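About Kernside

Kernside is a school of household practice. It offers instruction in the ordinary work of keeping a home: laying a table, clearing it, caring for floors, storing dry food and putting a room in order at the end of the day. The school was established by the Tudose Foundation and continues to operate under its charter. Courses are open to adults of all ages, and no previous training is required.

Our Approach

Instruction at Kernside takes place in furnished living rooms. The school does not maintain demonstration kitchens or classrooms with fixed benches. It is our view that a person learns to manage a household best among the objects that a household contains, including a television, a shelf of ornaments and jars that must be kept within reach. Each teaching room is therefore arranged as a family might arrange it, and students are expected to respect the contents of the room while they work.

Folding tables are central to the program. Many homes have no separate dining room, and the table used for the evening meal must often be opened before the meal and put away after it. Students learn to check that the legs are fully open, to set two tables side by side so that the tops may be used together, and to wipe the edge trim as carefully as the top. Flatware is laid only when the tables have been placed.
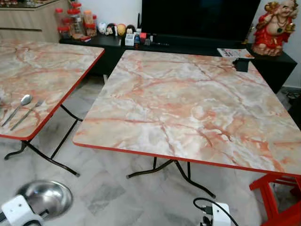 Folding tables in a Kernside teaching room, with a spoon and fork on the left-hand table.

The Foundation Course

The Foundation Course consists of 18 sessions and is offered at our Braltska house. It is divided into three parts. The first concerns the table and includes flatware, bowls, stools and the order in which they are brought out and returned. The second concerns storage, with particular attention to clear containers, the labeling of dry goods and the use of cabinet tops. The third concerns floors.

Enrollment for the current year stands at 238 students. Since its opening, the school has awarded 839 certificates of completion. A certificate is issued when the student has attended every session and has set and cleared a room under the observation of an instructor. There is no written examination.

Care of Floors

The study of floors was added to the course at the request of former students, many of whom live in homes with stone or tile underfoot. Irregular marble paving receives particular attention. The pieces differ in shape and size, the grout lines run in many directions, and a mop drawn in straight passes will leave residue along the joints. Students are taught to follow the grout by hand with a soft brush before washing the surface, to use a mild cleaner without vinegar or other acid, and to dry the floor with a cloth. They are also asked to look for fine cracks and to report them to the instructor before any water is applied.
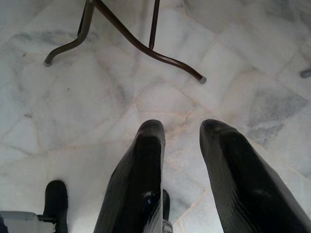
I had washed my marble floor the same way for years and never once thought about the grout, writes Emow in a letter to the school. The soft brush takes me longer, but I would not go back to the mop alone. My only suggestion is that the floor sessions come earlier in the course.

The school welcomes correspondence of this kind and reviews its course outline each March.

Admission and Visits

Applications are accepted throughout the year. Places in each group are limited, and applicants are admitted in the order in which their forms are received. Tuition covers instruction and the use of all household articles. Students are asked to bring an apron and indoor shoes with clean, flat soles.

Prospective students may visit a teaching room by appointment. Visitors are requested not to move articles on the cabinets or tables while a session is in progress.

Page last revised 25/03/2022.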